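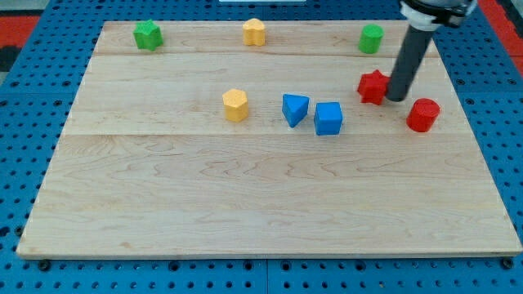 Colored blocks on a pale wooden board, on the blue workbench.

Who Runs the Plant? A Project Report on Leadership Changes at Drusto

For my business class project I picked management turnover in auto parts manufacturing, mostly because I grew up near the Drusto seat frame plant in Skemilik and half my street works there (or used to). Drusto makes frames and brackets for a couple of bigger carmakers, and it has changed plant managers more than you'd expect for a place that size. I wanted to know if the people on the floor even notice when the top job changes hands.

Short answer: they do, but slower than the press releases make it sound!

I went through the company newsletters in the town library first. Those go back pretty far, but they're patchy, and a whole stretch from before the Drokard merger is just gone. Drokard is the stamping company that bought into Drusto and put its own person in charge of the plant. Before that the manager always came up from inside, usually through quality or shipping. After the merger, the next 2 managers came from Drokard's head office, and both had a finance background. I thought that was the most interesting thing I found, so I built the rest of the project around it.

In April I handed out a paper survey at the shift change, with permission from the front office. The plant has 188 hourly workers and I got 38 surveys back. My teacher warned me that's a small return, and she's right, so please don't read too much into it. Most people said their day didn't change at all for the first few months under a new manager. Then it was the schedule that moved, or overtime rules, or which supplier the bolts came from (people had a LOT to say about the bolts). Only 5 people said they had ever talked to the current manager one on one.

I also tried to compare Drusto with Van Damme, the trailer builder across the river, which has kept the same manager the whole time. They were friendly on the phone but wouldn't let me survey anyone, so that part is thin and I mostly used their public job ads.

If I did it over, I'd ask for the night shift too. I only caught days and evenings.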